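Week three of keeping the bin-picking cell alive. I said I'd post how it goes, including the dull parts. Most of it is dull parts.

For anyone new: one KUKA arm, one gray metal bin, a pile of mixed junk in the bin, and software from Ollent that promises to pick all of it without being taught. I don't write the software. I look after the cables, the hoses, the gripper and the bin.

The sales deck says "zero-touch operation." My log says 12 stops since the last time I posted. Somebody is touching it.

Let's start with the cable bundle, which is where I'd put my money for the next stop as well. The yellow cable and the black ones go over the arm together and then into a loop at the joint. Too short a loop and the wrist yanks on it. Too long and it sags toward the bin wall and rubs.

The integrator's advice was "leave some slack." Thanks. How much? I measured it myself in the worst pose I could find, tied it there, and wrote the pose number on the cabinet door.

Gatti sold us a cable dress pack back in November that was supposed to end this whole conversation. It's on a shelf. It fit the arm fine until the arm had to go down into a bin, and going down into a bin is the job.

So it's a strap up on the link and a cable tie at the joint. Cheap, ugly, and I can redo it with one hand.

Today was gripper day. Finger screws, hoses, fittings, then a run with the usual load: wire brush, toy dinosaur, the soft animal, the orange-brown cup, the black lump.

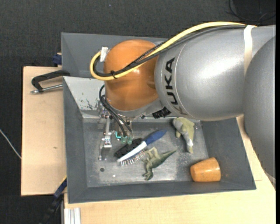

Hata replied to the last one: you're blaming cables for what is obviously a planning problem, if the planner kept the wrist out of those poses you'd never need to re-tie anything.

Sure. And if I never drove my car the tires would last forever. Things end up against the bin wall and the wrist has to go where they are. I'd love a planner that cares about my hoses. I haven't been shown one.

Also, I asked Ollent for exactly that, a limit on wrist rotation. It's "on the roadmap." I've been hearing about that roadmap for a while.

OK, the hoses. When a pick fails, the software logs it as "grasp quality low." A loose push-in fitting also gets logged as "grasp quality low." So does a finger that's backed off a hair. One message for three faults, and two of them take me a minute with a hex key.

My order now: pull on each hose, check the finger screws, cycle the gripper by hand, and only then read the log. I used to read the log first. I lost a whole afternoon to that.

The counter said 1,060 picks this morning, 744 of them since I last touched the finger screws. One had moved. Renum's manual says to check them "periodically." I've set mine at every 30 hours of running until I have a reason to change it.

Bin clamps next. If the bin shifts, the arm's idea of where the floor is goes wrong and a fingertip finds out. The software is supposed to notice a moved bin. I tighten the clamps anyway.

Next post after the next stop, so probably soon.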